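### 3.2 Learning to chant away from the teacher

In the traditional setting, a student of Vedic recitation lives near the teacher and hears every line many times before he or she is allowed to say it alone. The teacher gives the line once, and the student returns it twice. Errors of pitch are corrected at once, often with a small movement of the hand or the head. Our interest in this section is what remains of this method when the student lives far from the teacher and visits only a few times in a year.

The study group at Grovine has followed this second way of learning for 16 years. It meets in a rented hall and has no resident teacher. Its members are mostly working people, and many of them did not hear any Sanskrit in childhood. In April each year a teacher comes from the parent school at Celitz and stays with the group for 30 days. During this visit the members recite every morning before work. For the remaining months they depend on recordings and on each other. 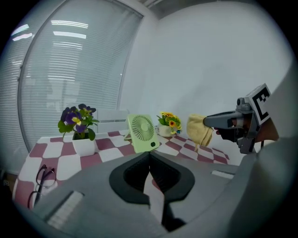 **Figure 2.** Two hand-held grippers at the table; the one on the right carries a square black-and-white marker.

We attended the meetings of the Grovine group and also those of a smaller group at Brimell, where the same teacher's recordings are used. Both groups begin with a short prayer and then go directly to the text. The Brimell group reads from a printed page in Roman letters with marks for the three tones. In Grovine the page is permitted only for the first 2 weeks of a new passage, and after that it must be kept closed. Older members told us that the eye is "a lazy helper" and that a student who reads will stop to listen.

This difference has an effect on the kind of mistakes that are made. Readers in Brimell rarely lose a word, but their long vowels become short when the speed rises. In Grovine whole words are sometimes exchanged between two similar lines, while the tones stay correct. Arabzadeh found the same division in her work on Persian devotional singing, and she explained it by the order in which the melody and the words are learnt. We think that her explanation can be used for our material also, although the texts are of a very different kind.
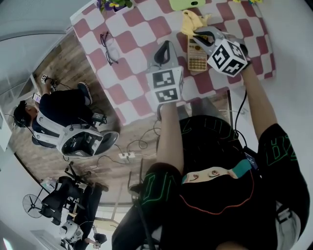
*Page last changed: Sun 16 January*

A second point concerns authority. When the teacher is present, a doubt about a syllable is settled in a moment. When the teacher is absent, the recording takes this place, but it cannot answer a question. In Brimell one doubt about a final consonant stayed open for the whole winter, and two members recited the line differently until the next visit. They did not consider this a quarrel. Each of them waited, and in the meantime they sat at opposite ends of the row so that they would not disturb one another.

Meaning is taught separately in both groups. A student may know 300 lines by heart before he or she receives any explanation of them. Several newer members found this difficult to accept, and three of them asked for a translation in the first month. The teacher did not refuse, but advised them to keep the translation at home. The classes on meaning are described in section 3.3, together with the notebooks which the members keep for this purpose.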